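About the Jindum bench

Jindum is the smaller half of Szalai Automation. The larger half sells arms to people who want arms. We get the phone call afterward, when the gripper has started putting things down a little to the left of where it used to.

We look after one kind of machine, a two-finger wrist unit with a suction pad on one side and a plain bar on the other. There are 296 of them in service, and 286 are on our care plan. The remaining ten belong to customers who prefer to find out for themselves. We wish them well and keep their spare pads in stock.

A full service has 17 steps, most of them dull. We clean the pad and check its rings for grit. We look over the bracket teeth, nip up the screws, and run the fingers open and closed until we're sick of the sound. Then we lower the pad to a hard, flat surface and reset the height. Any hard, flat surface will do if it's level. Stone is very good at this and has no opinions about your schedule.
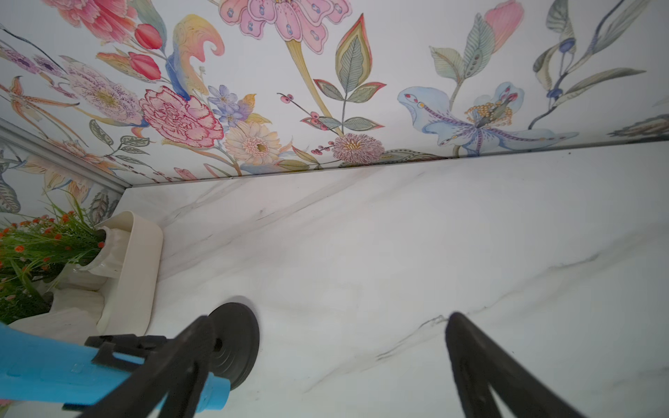
The Jindum bench
Setup and repairs, Szalai Automation

Our first workshop was in Prandley, above a tile showroom, and we learned most of what we know about marble from hitting it. Set the height too low and the pad squashes flat and wears out by May. Set it too high and the machine picks up air, with great confidence, all afternoon. The right setting lives in a narrow gap between those two, and we write it in the logbook in pencil.

We moved to Jallon when the showroom wanted its stairs back. Job 421 was the last one out of the old place. It was a bent bracket, and the customer's note said only "it was like that."

If your unit needs attention, send us the serial number and tell us what it did. Please don't tighten anything first. Bench hours are 8 a.m. to 4 p.m., and we answer the phone when both hands are free.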